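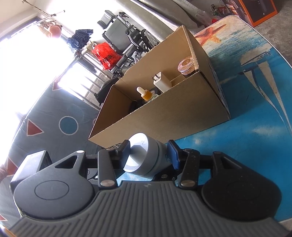 Gripper holding a small white-capped container at the open carton, beach-print table.

Pre-purchase inspection checklist: hand-held grippers and packing station
Clarora small goods trial, March
Checked by: Kieran Tully
Comments by: Gregor Pringle (budget)

1. Fingertips and pads
OK. Dark blue pads on both fingers, no lifting at the edges. Ask Benby for the price of spare pads before we sign anything. Their quote says "consumables extra" and leaves it there.

2. Pivot pins and linkage bars
OK for now. Recheck after 31 hours of use. GP: who is logging the hours? If it's a sheet on a clipboard, I don't believe the number.

3. Pinch points
Needs action. The arms have open triangular cutouts and a finger fits through. The Benby rep called this a training matter. I'd call it a guard matter, and the guard isn't in the quote.

4. Grip on round items
Not signed off. Caps and jar lids are smooth and the sales sheet only talks about boxes. Karthikeyan to run the full list of small goods, including glass droppers, before we accept any claim on breakage.

5. Cartons
Fail. Torn rims are not to be used for trials. New cartons are cheap. GP: agreed, take it from the general supplies line.

6. Table
Height okay, edge okay. Benby wants to sell us a bench at $1083. GP: no. Show me what the present table does wrong first.

7. Floor and walkway
Keep bags and packaged goods back from the table. No cost.

8. Quotes
Benby, $510 per gripper, pads and guard extra.
Turkex, $530 per gripper, pads included, guard not mentioned.
GP: the cheaper one is probably the dearer one by the second set of pads. Get both in writing with freight and the warranty period spelled out.

Result: hold. No order until items 3 and 4 are closed. Kieran to chase Turkex about the guard.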